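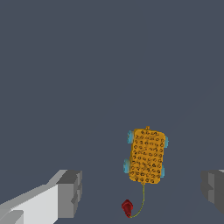 Point-of-sale signage is any printed or displayed message placed where a customer can still change a buying decision: the door, the window, the end of an aisle, the counter. This unit covers outdoor and window pieces. The main test is contrast between the item and what lies behind it. A yellow-orange toy cart on a plain dark slate-gray surface stands out at once, and lettering should separate from its background just as clearly. Dark text on white or yellow works. Red on blue does not, even when both are store colors.

Placement. Hang the sign where people approach from, and check it from across the street before you fix it down. At the Hedthorpe store Ostermann had good flags on the wrong side of the entrance, facing a wall. Moving them cost nothing.

Wording. One message per sign. Price, offer or opening hours - pick one. If there is an end date, put it on a separate strip so the main sign can be used again in August.

Quantity and cost. Jostix printed 2000 shelf cards for the Oddale branch and the branch put up 277. The rest went out of date in the stockroom. Order for the spaces you have on the floor plan, plus 20 spares.

Reading for next time: the handout by Rüdiger Pfeiffer on window displays, first half only.

Task: choose one shop you walk past regularly. Write down every sign you can read from the opposite sidewalk, and mark the ones you would remove. Bring your list to class - we will compare them in pairs.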